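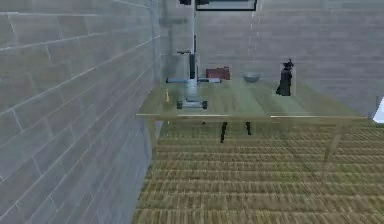
Figure 1. Rendered interior with a long table. The wooden floor and the back wall show faintly through the tabletop.

4. Exposed brick and guest comments

4.1 Background

Many of the older guesthouses in Sullberg were built as small workshops and stores, and their inner walls were never meant to be seen by paying guests. When the buildings changed use, owners had to decide what to do with the brick. Some covered it with plaster or board. Others cleaned it, repaired the joints and left it bare. The second choice is often described in trade writing as the cheaper one, but the owners we spoke to did not agree on this. Cleaning old brick is slow work. A wall that has been painted several times may need more hours of labor than a new plaster coat would, and the result is hard to predict until most of the paint is off.

The earlier sections dealt with room size, window position and noise from the street. In this section we look at the wall finish alone. We ask whether guests mention it at all, what words they use when they do, and whether the comments differ between rooms with bare brick on one wall and rooms with bare brick on every side. We do not try to measure how much guests would pay for one finish or another.

4.2 Material

The comments come from six guesthouses with 60 rooms between them. All six use the booking system run by Namavis, which asks guests for a written comment after checkout. Owners gave us the full text of the comments with names removed. After we took out blank entries, duplicates and comments that dealt only with payment, 2,845 remained.

Each room was visited once. We noted the wall finish on every side, the color of the brick, the type of joint, the floor covering, the number of lamps and whether the window faced the street or the yard. Brick color was recorded in four groups: red, brown, yellow and gray. This grouping is coarse. Old brick is seldom one color, and two of us often disagreed over walls that had been patched with later brick. In those cases we used the color that covered the larger part of the wall at eye level.

The largest house, the Tresturetti, has gray brick in most of its rooms. The gray there comes partly from the clay and partly from a thin wash put on by a former owner, and in some rooms it is not possible to tell the two apart without scraping. We did not scrape.

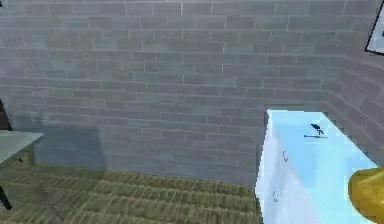

Figure 2. Gray brick in running bond, with the inside corner toward the right (rendering).

Joints were recorded as flush, recessed or worn. A flush joint sits level with the face of the brick. A recessed joint sits behind it and throws a small shadow, so the pattern of the wall is easier to read from a distance. Worn joints are those where mortar has fallen out unevenly. Several owners had filled worn joints with a ready-mixed lime mortar sold locally by Villalobos, and the newer joints were paler than the old ones. We marked these walls as mixed and left them out of the comparison of joint types, though they are included everywhere else.

4.3 Coding

A set of 300 comments was read and coded by hand by two readers working apart. The readers marked every phrase that referred to a wall, to the look of the room as a whole, to light, to warmth and to dust. They then met and went through the phrases on which they had disagreed. Most of the disagreement was over the word "cold," which guests use for the air in a room, for the feel of a surface and for a style they do not care for. "The room was cold" could be any of the three. We kept the word in a group of its own unless the rest of the comment made the meaning plain, as in "cold at night, needed a second blanket."

The word lists that came out of this step were used to search the remaining comments. Every hit was then read in full by one of the readers. This took longer than planned, mostly because of "wall" itself. Guests write about thin walls when they mean noise, and they write about the city wall when they mean the walk to the station. Neither use has anything to do with the finish of the room, and both were removed.

4.4 Results

Most guests did not mention the walls. Comments were far more often about the bed, the shower, breakfast and the stairs. Where walls were mentioned, the remark was usually short and came near the start of the comment, next to words about first impressions. Phrases such as "lovely old brick" and "real character" were common in rooms with one bare wall. Rooms with brick on all sides drew longer remarks, and these were more mixed. Some guests liked the feeling of being in an old building. Others wrote that the room felt like a cellar, even when it was on the top floor.

Light seems to matter here. In rooms where the brick was gray and the only lamp hung from the ceiling, the word "dark" turned up often. In rooms with the same brick and lamps at bed height, it seldom did. We would not put too much weight on this, as the rooms with more lamps were also the ones that had been refitted most recently. Owners who replace the lamps tend to replace the curtains and the mattress in the same month.
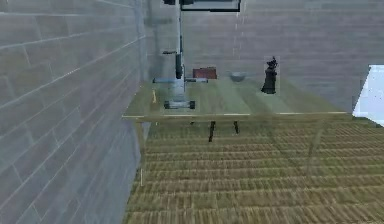

Rendering: Nana Zakaria

Dust was the second most common subject in remarks about brick. Guests wrote of grit on the windowsill, on the nightstand and, in a few cases, in the bed. Nearly all of these came from rooms with worn joints. At one house the owner had sealed the lower part of each wall with a clear coat in March, and remarks about grit from those rooms stopped for the rest of the period we have. The coat left a slight shine that several guests took for damp. The owner has since asked us whether a matte sealer would do the same job. We have no data on this.

Smell came up less than we had expected. Old brick can hold the smell of whatever was stored against it, and one of the buildings had been a fish store. Its guests did not mention fish. They did mention fresh paint in the hallway, which had been done the week before the busiest part of the season.

Sound was a harder matter. Bare brick reflects sound, and a few guests wrote that voices rang or that the room felt hollow. These remarks came almost entirely from rooms with hard floors. Where there was a rug or a heavy cover on the bed, the walls were not blamed for noise, although the neighbors still were.

We found no clear difference between flush and recessed joints. Guests do not write about mortar. The one exception was a guest who gave his trade as bricklayer and who left a long and careful comment on the bond pattern above the door, which he believed had been rebuilt by someone in a hurry. The owner confirmed that the opening had been moved.

4.5 Limits

Guests who leave comments are not the same as guests who stay. People with a strong liking or a strong complaint are more likely to write, and a wall finish that bothers no one much may leave no trace in the text at all. The owners also know which of their rooms photograph well, and they give those rooms to first-time guests when they can. The rooms with one bare brick wall are heavily used in this way. Some part of the warm tone in the comments may come from that habit.

The comments were collected up to 2 January 2021. Bookings in the last stretch were few, and stays were longer than in the years before. Guests on longer stays wrote more about storage, desks and kitchens, and less about how the room looked when they opened the door. We ran the comparison again without these stays, and the order of subjects did not change.

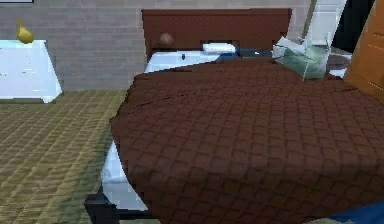 4.6 Notes for owners

Owners who plan to strip a wall may want to start with the one behind the bed. In our material this was the wall most often named in favorable remarks. It is also the wall where loose mortar causes the most trouble, so the joints should be checked before the furniture goes back. A headboard that stands a little away from the brick makes it easier to sweep behind.

Where all four walls are already bare, adding a lamp on each side of the bed costs less than covering any of them. Two owners have done this in rooms that used to draw the word "dark," and both plan to keep the old ceiling light as well. The comments from those rooms will be added when there are enough of them to compare.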